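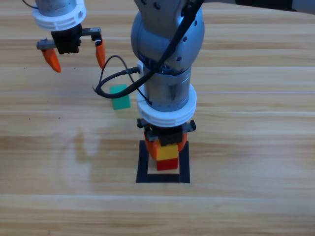

Acta de la reunión de seguimiento del montaje de dos brazos, taller compartido Zoddale, 4/7/23. Se abre la sesión con el acta de junio, que queda aprobada sin cambios. La tarea de referencia sigue siendo el apilado de bloques dentro del cuadrado de cinta negra: el amarillo sobre el rojo, con el verde fuera, a la izquierda, como pieza pendiente. Se acuerda no añadir más colores hasta cerrar los puntos 2 y 3.

Última actualización: 4/7/23

1. Cableado
El cable negro grueso del brazo central forma un bucle amplio a un lado de la muñeca y queda por encima de la zona del bloque verde. Se discuten dos opciones: acortar el tramo o guiarlo por la parte posterior del codo con bridas reutilizables. Se elige la segunda. El conector no se toca en esta fase. Después del cambio hay que recorrer a mano todo el rango de giro de la muñeca antes de dar corriente.

2. Dedos de las pinzas
Se mantiene la geometría en punta y el color naranja, que se distingue bien de la madera en las imágenes de muñeca. La revisión de dedos preparada por Grolell se imprimirá primero en un solo juego. Queda abierta la cuestión del relleno: una parte del grupo pide 100 % y otra considera que basta con engrosar la base. Se imprimirá un par de cada y se comparará la flexión con el mismo bloque.

3. Cámara de muñeca
Se revisa la aproximación al bloque verde con la pinza abierta.
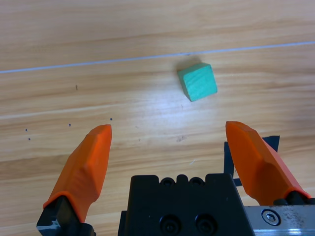
Fig. 2. Vista desde la muñeca, pinza abierta, bloque verde girado respecto a los dedos.

El bloque se ve entero entre los dos dedos, algo a la derecha del punto medio. El giro obliga a corregir la orientación antes de bajar; el programa actual solo corrige la posición. Se aprueba incorporar el cálculo del ángulo en la rama de Vida — el módulo de visión — y dejar la rama principal como está.

Preocupa más el reflejo. En la zona central de la mesa la madera sale casi blanca y el umbral de color se comporta mal en los bordes. Propuestas recogidas:
— mover la lámpara y repetir la calibración;
— fijar la exposición en 1000 y bajar la ganancia;
— barniz mate sobre el tablero (se descarta, la mesa es de uso común).
Se prueba la primera. Si no basta, la segunda.

Los puntos oscuros de la mesa, a la izquierda del bloque, se excluirán por área mínima. Valor inicial: 30 píxeles.

4. Registro de ensayos
El registro llega a la entrada 731. Faltan notas de parada en varias entradas y sin ellas no se puede separar un fallo de agarre de una parada manual. En adelante, toda parada lleva motivo escrito. El formato de Ernilitz se conserva, con una columna nueva para el ángulo estimado del bloque.

5. Seguridad y uso del espacio
Con los dos brazos energizados no se colocan bloques a mano. La zona de trabajo compartida entre ambos se limita por software; el límite vigente se considera corto por el lado izquierdo y se revisará cuando esté resuelto el cableado. Se recuerda que la seta de emergencia debe quedar al alcance de quien maneje el teclado.

6. Tareas
Guiado del cable y comprobación de giro: antes de la próxima sesión.
Impresión de los dos pares de dedos: sujeta a disponibilidad de la impresora.
Ángulo en la rama de Vida: en curso.
Nueva posición de la lámpara: se marcará en el suelo con cinta.

7. Ruegos y preguntas
Se pregunta si conviene rehacer el cuadrado de cinta con un tamaño menor. Se pospone — cambiarlo ahora invalidaría la comparación con los ensayos anteriores. Sin más asuntos, se levanta la sesión.

2 comentarios · Compartido 7 veces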